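Mustbridge Help Board > Home and Hobby > Worktables and Storage

How do I stop small electronic bits taking over the table?

Posted by flinden_end

I took up tinkering with little circuits in June, on the grounds that it would be a quiet hobby that didn't need much room. It is quiet, I'll give it that. The room has been another matter.

My table is a decent size, but whatever I'm building ends up in the middle of a slowly spreading tide of wire offcuts, resistors, jumper leads and those tiny screws that exist mainly to be trodden on. I tidy up, it looks lovely for one evening, and by the next I'm lifting up a mug to look for a diode. Last week I spent 15 minutes hunting for an LED that was stuck to my elbow.

I have bought one of those Cedano cabinets with the little see-through drawers. It has 62 drawers. I have labelled 6. The rest contain whatever was in my hand when I lost patience, so it's really a very large lucky dip with handles. It also lives on the shelf behind me, which means getting up, and I have learned something about myself there.

What do people keep on the table itself while they're working? I don't want a system with a manual. I'd like to be able to find the wire cutters.

Posted by melis_mike

Magnetic mat. Job done.

Posted by flinden_end

Thanks Mike. Does it hold resistors and plastic connectors?

Posted by melis_mike

Some of it. The screws stay put anyway. Resistors have got steel in the legs sometimes, depends on the make. You could always tape the others down.

Posted by Adhiambo Okoth

I'd leave the mat for screws and sort out the cabinet first, as it's going to sit there reproaching you otherwise. Empty the unlabelled drawers into a baking tin. Put back only what you can name without looking it up. Anything left goes in a jam jar marked "unknown", and if you haven't been into the jar by Christmas you can give it to someone you don't like.

As for labels, don't be too exact. I once had separate drawers for every value of resistor I owned, beautifully written out, and I never put a single one back where it belonged. Now I have one drawer for small values, one for big ones and a cheap meter for settling arguments. It's less handsome but the resistors do get put away, which they never did under the old regime.

On the table, keep your tools to one side and always the same side. If you're right-handed that's the right. I know this sounds like advice for a toddler. I ignored it for years and was forever reaching across a hot soldering iron to get at the cutters, and I've a sleeve or two to prove it.

Oh, and take the mug off the table. Put it on the windowsill. You will resent this for a week and then one day you'll knock your elbow back and be glad of it.

Posted by Peninah Lema

Agree with Adhiambo on the mug and the jar. I'd go the other way on the cabinet, though: forget about it while you're working. Cabinets are for putting things away and you have a different problem, which is where a thing goes for the half hour between being picked up and being put away. At present the answer is "anywhere", and so anywhere is where it goes.

What works for me is a row of odd containers along the back of the table, with the front kept for the job. Have a good look through the kitchen cupboards before you spend any money. A plastic bowl with a bit of a handle is easy to tip out at the end. A cup is good for anything that would roll. A shallow tray suits cords, which sulk if you stuff them into anything deep and come out in a knot out of spite. And if you can find a small wooden box with a drawer, leave the drawer open while you're busy. A shut drawer is a decision, and by nine at night I'm out of those.

Don't buy a matching set. I know they look nice. I had matching grey tubs from Flinden for 2 years and opened the wrong one every single time, with great confidence. If the bowl is blue and the tray is pink, your hand learns which is which long before your head bothers.

Next, put a board under the job. Any flat pale board will do. All your wiring and bits sit on that, and you can see at a glance what belongs to the project and what has merely wandered in. If dinner is being served on the same table you can pick up the whole business in one go and put it somewhere high, away from cats and gravy.

A plain dark tabletop helps too, if you're ever in the market for one - pale odds and ends show up on it nicely. The black ones do lose anything black, naturally, so do your swearing at those over the board instead.

Mine isn't what you'd call styled, but everything has somewhere to be: blue bowl on the left, then the wooden box with its drawer out, then the clear cup with the pinky-red rim, the pink tray on the right with a white cord on it, and the board in front with the wiring in a heap on top.

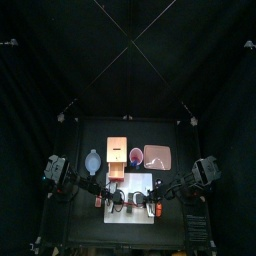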